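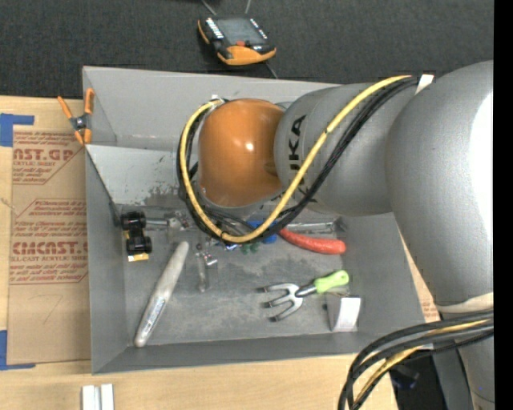
Kelly Lacerda wants to know why anyone would pay $1595 for what amounts to a table and a bin, when the arm is the part that does the work and the arm is already paid for. She asked it under my last post on setting up a picking bench, and she asked it nicely, and Anil Menon answered that he'd had the same thought right up until he priced the lumber, the brackets and his own Saturdays. I promised both of them a proper review of the Nuvar bench kit once we'd lived with it a while. We've had ours for 18 months now, so I think I've earned an opinion (or several, sorry, get yourself a coffee).

First, what you get for the money. The kit is a steel underframe on leveling feet, a light wood top, one gray open-topped bin with a sloping panel inside the tall back wall, a bag of fasteners, and a printed sheet of layout suggestions. There is no robot, no gripper, no guarding and no vision system. If you're building a first budget, please write those on their own lines before you even look at this one, as the word "kit" made me a bit too hopeful the first time I read the catalog.

Our use is plain old mixed picking. A big KUKA reaches into the bin from the side and has to deal with whatever we've put in there, from a garden hand fork with a lime-green handle to a small box, and we change the mix all the time. So the bench gets bumped and loaded and wiped down and shoved back into position, and I can tell you how it holds up to that.

The top is the best part. I was nervous about wood! Alistair Halliday had talked me halfway into a welded metal table from Kinberg, a lovely thing, but well over what we had to spend, and he still brings it up when he visits. The wood has been easy to live with, though. Tape sticks to it and comes off again, you can pencil on it, and if we ever want to screw down a fixture I won't need to book time on a mill. It has stayed flat enough for our purposes. If your job needs real precision at the table surface, buy Alistair's table and be happy.

The bin is good and a little plain. The walls are straight, the edge is thin enough to take an ordinary spring clamp, and the sloping panel at the back does help small things end up where the arm can get at them. What it doesn't do is stay pretty. The lower part of that panel is scuffed and speckled with dark spots, and the floor has rubbed, pale patches. I don't mind this one bit as far as the mechanics go, but if you're planning to train a camera on the contents I'd budget for a replacement bin from the start. Nuvar will sell you one on its own, and I wish I'd put it on the original purchase order, where it would have sailed through, instead of having to write a separate request later on.

Now for the things that aren't in the box, and here is where I'd ask you to slow down if you're the one filling in the spreadsheet. We gave ourselves a ceiling of $2000 for the bench and everything that touches it. The kit took $1595 of that, freight was included, and I remember thinking we had heaps left over. Well - we spent it. Cable ties and sleeves took more than I'd have guessed, what with the fat bundle of cables looping around the wrist, and every new tool on the end of the arm means doing part of that over again. Clamps, more clamps. Blue tape (buy it by the case). Acrylic sheet for flat areas beside the bin, which we lay down with the paper still on and mark at the corners so it can go back to the same spot.

A hook or a shelf for the pendant should be on your list too. Nuvar lists a bracket as an option, and Trorkeck makes one that clips to the table leg. I left it out to save a few dollars and I'd put it back in without a second thought, especially if more than one person is going to be teaching points.

Assembly was pleasant. Rigoberto Montes and I did it in an afternoon with the radio on. The instructions are drawings only and the drawings are clear, apart from the step with the cross brace, which shows the brace upside down. Ours had the right number of bolts. Getting the bench level took longer than putting it together, and I'd suggest doing that before you set the arm's base frame, or you'll be doing the frame twice like we did. Delivery, on the other hand, was quoted as 12 weeks and took every one of them, so order early if you've got a grant with a closing date.

Would I go with something cheaper? Russo sells a folding bench that Florence Boychuk has used with a small tabletop arm, and she's fond of it. With a light arm and light parts I can see the sense in it. I leaned on hers and felt it give, and that settled the question for me, though I do tend to lean on things.

So, Kelly, my long answer is that the money buys you a flat, sturdy place to work and a bin that fits on it, with the measuring already done by somebody else. If you've got a decent wood shop and a quiet month, build your own and put the difference toward a spare gripper. If you're paying people by the hour, the kit comes out ahead pretty quickly. I'd buy it again, with the second bin and the bracket on the same order.

Anil has asked for the list of fasteners we swapped out, and I'll add that in the comments as soon as I find the bag they came in.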